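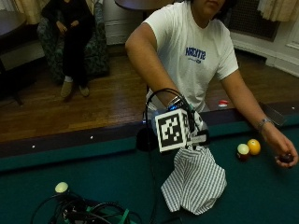
A comment from the Ternville office, left under last month's entry, says the new Skumusel plan can't be called unlimited if the speed drops after a set amount. Fair point. I went back to the plan sheet and it does say speeds "may be managed." I've changed our notes to say "no overage fees" until we know more.

June, bench notes, prepaid data plan test

Two SIMs on the bench, one Skumusel and one Fandton, in matching phones. Both set to LTE only, Wi-Fi off, background updates off. Same test file each time, fetched from our own server.

Morning run, 9 a.m.
Skumusel steady, no dropouts. Fandton slower to attach after a restart but fine once it was on. I restarted it again and got the same delay, so it's probably the SIM profile and not the phone. Didn't have a spare to swap in – have asked for one.
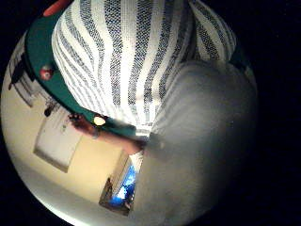
Evening run, 6 p.m.
Both slower, as expected at that hour. Fandton dropped to 3G once when I forgot to lock the band after changing the battery. Threw that result out and ran it over. Ping on Skumusel jumped about more than in the morning. Logs are in the shared folder under Gautier, which is still the name of the old modem project. Needs renaming.

Billing check: the Skumusel account page lags well behind the phone's own counter. It showed around 600 MB when the phone already showed more. Will compare again after the overnight update. 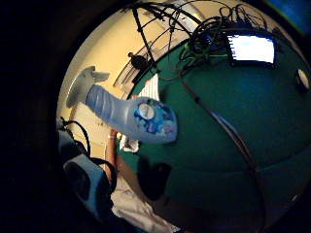 Does tethering come out of the same allowance? On Fandton it does, according to the account page. On Skumusel it's listed on a separate line, and I haven't used enough of it to see what happens at the limit.

Still to do: voice calls during a download, and top-up by text message.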